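Search this site Enter keywords Go

June
By Trinity Gallagher

About us

Hi, I'm Trinity, and I run Imell, a little evening school for people who want to learn to mend clocks. We've got 70 students at the moment, from uni kids to retirees, and most of them turned up on the first night with a dead mantel clock wrapped in a beach towel. I love that bit!

I started out with one bench and three mates from work, and I honed my own skills on whatever the op shop had going. Kenji Ridgeway came along to the second term as a student and now teaches the striking and chiming class (he's far more patient than me, ask anyone).

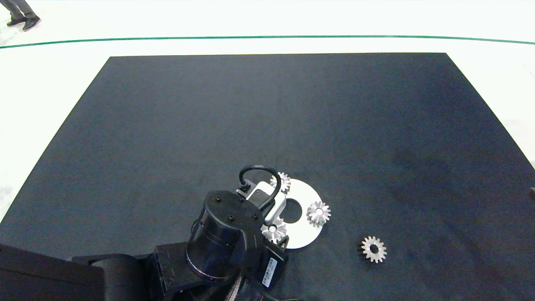 What we teach

Beginners spend their first term on a plain timepiece movement — stripping it down, cleaning it, putting it back together and getting it to tick evenly. After that you can go on to striking clocks, cuckoos or dial repair. Priya Pruitt looks after dials, and her classes fill up fast, so get your name down early if painted numerals are your thing.

We keep the groups small and the kettle on. Bring an apron and your reading glasses, and we'll lend you the rest.

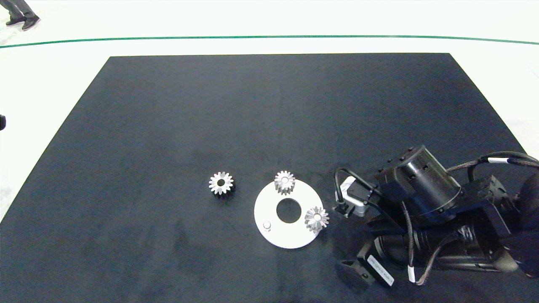
Wheel trains are my favourite thing to teach, and I'll happily bang on about them until 9 pm. People arrive thinking the mainspring is the clever part, then they count teeth for an hour and come out the other side completely hooked. A clockmaker would call the three silver gears on the dark mat spur gears, teeth cut straight across the rim, and that's the family I start everyone on before we get anywhere near an escapement. Once you can work out a ratio on paper, the rest of the clock starts making sense.

Want to join us? Enrolments for the next term open in June. Drop me a line and tell me what your clock's doing, or not doing!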